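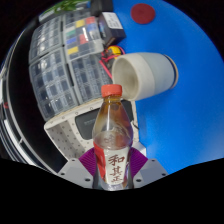 Ticket opened on the Tufa bench cell: the gripper loses hold of thin-walled drink bottles during the lift. The operator reports that the bottle turns between the finger pads and drops a short distance before the pads catch it again. The fault does not occur with rigid items. For the purpose of this ticket the test item is the plastic tea bottle with the red-orange cap, gripped across the label, with one purple pad on each side. The bottle is to be kept at its present level, with the cap closed, until the ticket is resolved. All work is recorded below in order.

Cell: Tufa bench cell, Brukavwood site
Equipment: two-finger gripper, ridged pads
Reported: August 27, 2018
Assigned to: Liya Abdella, Cell Maintenance
Priority: Normal
Status: Closed, with one follow-up item

Entry 1. Initial check
The cell was placed in maintenance mode and the air of the bench area was left as found. The fault was reproduced on the second lift. The bottle rotated toward the right finger and the label wrinkled under the pad. No error was logged by the controller, which continued to report a good grip throughout. The operator was asked to stop bottle work until further notice. Work with rigid parts was allowed to continue.

Entry 2. Pads
Both pads were removed and inspected. The grooves of the right pad held a film of dried residue, most likely from an earlier spill. Pads were washed in warm water with mild soap, rinsed, and left to dry in open air. Solvent is not approved for this pad material and was not used. After refitting, 10 lifts were performed. The bottle slipped on five of them. Cleaning is therefore recorded as an improvement and the ticket remains open.

Entry 3. Finger brackets
The screws in the faces of both angular brackets were checked with the hand driver. Two screws on the right bracket were loose and allowed the finger to tilt outward under load. They were taken out, cleaned, and refitted with medium thread locker. The left bracket required no correction. Parallel closing was then confirmed with the gauge block at the tip and at the root of the pads. The black cable on the right side of the housing was checked for free movement through full travel, and no strain was found at full opening.

Entry 4. Grip setting
The closing force had been set for rigid parts. On a thin bottle the wall gives way, the pads travel further than expected, and the controller accepts the position as a completed grip before the load is secure. Starnano support was contacted and advised adding a settling delay before the lift. A delay of 300 milliseconds was entered in the bottle program only. The force value was left unchanged, as a higher value creased the bottle and made the rotation worse.

Entry 5. Verification
The operator and the assigned technician repeated the lift test together. In 10 lifts the bottle was held without visible rotation. The test was repeated after a full restart of the cell, with the same result. The revised program was saved to the Runatside server and the previous version was archived under this ticket.

Entry 6. Return to service
Maintenance mode was released and the cell was handed back to the operator. Bottle work may resume. Operators are reminded of the following:

Wipe both pads with a damp cloth at the end of each shift.
Do not raise the closing force to correct a slip. Report it.
Do not retighten the bracket screws by hand. The thread locker must be renewed if they are moved.

Follow-up item
Bracket screws to be rechecked in December. If either of the two treated screws has moved, the right bracket is to be replaced and a new ticket raised. Spare pads are held in the maintenance store under the cell name.

Closed by: L. Abdella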